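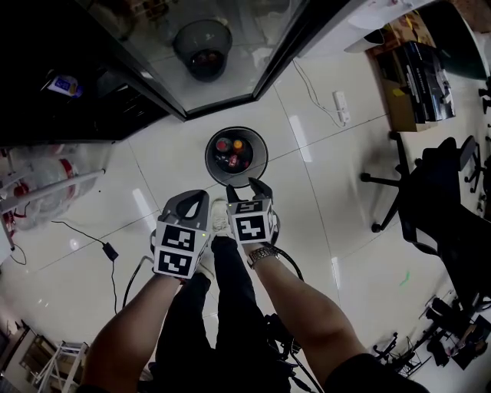 Fadwa Ait Ali did not believe in the well at Statley. Her uncle swore it cured bad knees, and he had paid 90 dollars for a jar of it, but her uncle had also bought land in February from a man with no last name.

"Two hundred years old," said the woman at the gate. She wore a Kontogiannis Tours cap and held out her hand for the 8 dollar fee.

"Who says so?"

"The sign."

Fadwa read the sign. The paint was fresh, and whoever wrote it had spelled "ancient" with a "sh." She paid anyway - she had driven 50 miles - and walked down the path behind a man on crutches.

The well was a pipe in a wall. The man drank, wiped his chin and stood there, waiting.

"Anything?" she asked.

"Tastes like pennies."

She filled her uncle's jar. He would ask if she had tried it, and he always knew when she lied, so she bent down and took one mouthful. Pennies, yes. She drove home with the jar between her feet, and at the Grerkergate exit she caught herself flexing her knee.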